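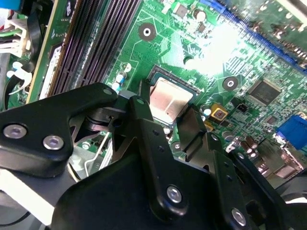
Keeping an old computer when everybody says buy a new one

24/05/2022
By Karthik Weerakoon

When I moved to Jellcombe I carried two suitcases and one desktop computer. The suitcases are gone already. The computer is still under my desk, and this month I had to decide again if it will stay.

My father repaired radios, so in our house a thing was not finished until he said it was finished. I did not inherit his hands, but I inherited this feeling. When the computer became slow in the winter, my colleagues told me to look at the new Quintana desktops. I looked. The one I liked cost 1,158 pounds without a screen. I closed the page and made tea.

A week later I opened the page again, and the price was the same, and the computer at home was a little slower. It needed four minutes before I could write an email. I know this because I started to make my breakfast in that time, and the toast was ready first.

I want to write down how I decided, because I went in circles and maybe another person is going in the same circles.

First I made a list of what I do with the machine. I write letters, I keep the accounts for my wife's sewing business, I talk with my mother on video, and I look at far too many maps. I don't play games. When I read my list it was difficult to find the place where 1,158 pounds should go. 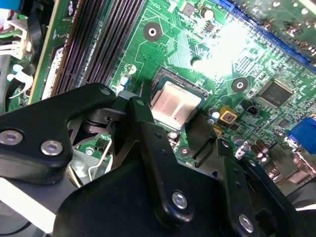 Then I asked myself what exactly was annoying me. It was the starting, and it was the noise of the fan in the evening. The work itself was fine once the programs were open. In my first language we have a word for a person who walks slowly but arrives, and I could not find the English for it. My wife suggested "plodder", but I think it is not so kind.

I also read a lot of forums, and I do not recommend this after ten at night. One man wrote that any computer older than his is rubbish. Another man answered him for three pages. I learned the names of many parts and I slept badly.

The most useful advice came from the small shop behind Nondard station. The lady there asked me what I had stored on the disk and how full it was. I didn't know. At home I checked, and it was almost completely full, mostly with copies of the same holiday photographs. I had saved them each time I was afraid to lose them. There were 849 pictures of one beach, and on many of them my thumb is also visiting.
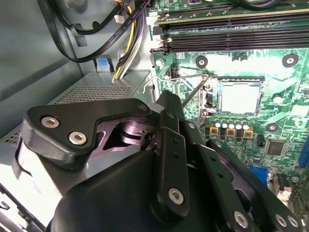
Deleting took me three evenings. I kept one copy on the computer and one on a Skollitz drive, which I put in the drawer with our passports. After this I removed the programs which wanted to start by themselves every morning. I was surprised how many they were and I could not remember inviting them.

The toast is now losing, but only by a little. The fan is still loud on warm days. I have promised my wife that in July, when my brother visits, we will talk about it again, because he has strong opinions and he likes to carry boxes.

If you are thinking about the same question, my suggestion is to write your own list before you look at any prices. I did it in the wrong order and it cost me many evenings. And please look how full your disk is. I felt foolish in the shop, but the lady was polite and she sold me nothing.

Last updated: 24 May

Recent posts
Why I still write shopping lists on envelopes
The bus from Nondard to Jellcombe, in the rain
Learning to like marmalade
My father's radio bench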